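Central processing unit socket

By Darmawan Liem
July 5, 2019
4 min read
123 shares
2 comments

A central processing unit socket, usually shortened to CPU socket, is the connector that joins a processor to the motherboard of a computer. It holds the processor in place, carries power and signals between the two parts, and allows the processor to be removed without soldering. Sockets are normal in desktop computers and servers. Most thin laptops and nearly all telephones have the processor soldered to the board instead.

Types of contact

Three arrangements are in general use. In a pin grid array (PGA), the pins are on the underside of the processor and drop into holes in the socket. In a land grid array (LGA), the pins are springs in the socket and the processor carries flat pads, called lands. In a ball grid array (BGA), small balls of solder fix the processor permanently, so no socket is needed.

PGA sockets for desktop use are normally of the zero insertion force kind. A small lever slides the upper part of the socket sideways, closing the contacts on the pins. Earlier sockets relied on friction, and a processor with several hundred pins needed a good deal of force to seat. Bent pins were a common fault.
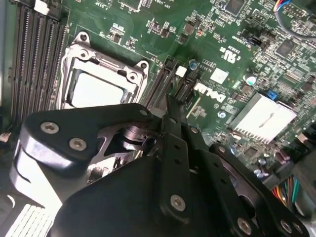 LGA sockets move the fragile part from the processor to the board. The springs are thin and can be bent by a dropped screw, a sleeve or a fingertip, and repair is slow work under a magnifier. Board makers therefore supply a plastic cover, and many will refuse a warranty claim on a returned board if the cover is missing.

Retention and load

An LGA processor must be pressed down evenly for every spring to make contact. In desktop sockets the force usually comes from a hinged metal plate closed by a lever; some server sockets use screws tightened in a set order. Too little force leaves some contacts open, which may show up as a missing memory channel or a failure to start. Too much can bend the board. A backplate spreads the load on the underside.

Cooling

The cooler is fixed to the board or to a frame around the socket. Heat passes from the silicon die into a metal lid, the heat spreader, and from there through thermal paste to the base of the cooler. The paste fills small gaps between the two surfaces and should be renewed whenever the cooler is taken off.
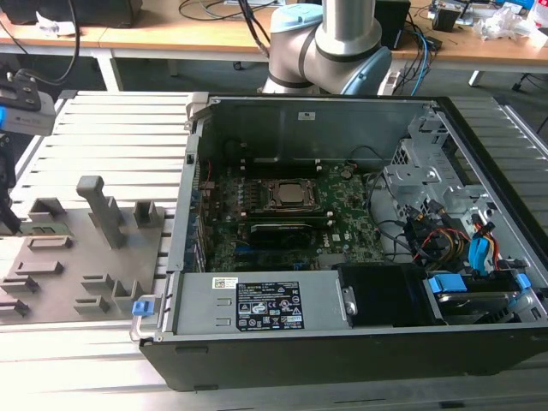 Open desktop case with a processor in its socket and no cooler mounted.

Compatibility

A processor that fits a socket will not always work in it. The board must also supply the right voltages, and its firmware must recognise the model. Makers sometimes keep the same outline while changing the use of certain contacts, and notches along the edge of the processor package help to prevent a wrong match.

See also: Motherboard; Heat sink; Thermal paste

59 readers found this article useful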